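I got to Restlow Middle School at 8:15, way too early, and ended up standing in the bus loop with a bunch of other parents who had also misjudged the traffic. The open house didn't start until 8:30. Luckily one of the office ladies took pity on us and opened the side door by the gym, so we all got to wait by the trophy case (lots of cross country, a surprising amount of chess).

My daughter starts sixth grade in the fall and we're deciding between Restlow and Tellitz, where her cousins go. Tellitz is closer. Restlow has the music program, and she plays the clarinet, loudly, so you can see the problem.

The principal, Reynaldo Barredo, talked for maybe ten minutes in the cafeteria and then let the kids take over, and I liked that a lot. Every family got matched with a seventh or eighth grader. Ours walked backward the entire time like a college tour guide and only hit one water fountain. She showed us the lockers, the good bathroom, the bad bathroom, and the spot in the library where the heater works best.

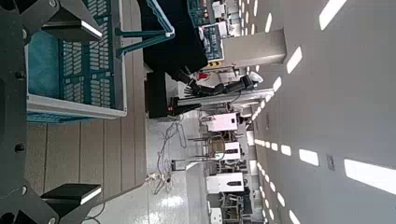 First stop after the library was math. Yavuz Gündoğdu teaches two of the sixth grade sections and he had the desks pushed into groups of 5, with a warm-up problem already on the board. I asked him how they decide who goes into the advanced section, and he said there's a placement test in August, but kids can move up at winter break if they're ready. At Tellitz they're placed for the whole year, so that's a point for Restlow in my notebook!

They use a program called Catport for homework. Parents get a login too, and you can see missing assignments the same night. I have mixed feelings. My son's school had something similar and I checked it way too much — he still brings it up.

Band was the part we'd come for. The room is small and it was hot in there, but the sixth graders played two pieces and they were good, or at least they all stopped at the same time. There are 30 kids in the beginning band. You can rent an instrument through the school for $100 a year, and they'll let you spread that out if you ask.

Lunch is 30 minutes including the line, which sounds tight to me. The bus question didn't really get answered either. We live right on the edge of the zone and I was told to call the district office in July, when the routes come out.

On the way out there was a table for the library fundraiser. They're trying to get to $2,000 for new books, so I bought a raffle ticket and a brownie, and my daughter ate the brownie before we reached the car. She says she wants Restlow. We have the Tellitz visit next, and I've promised her cousins we'll keep an open mind.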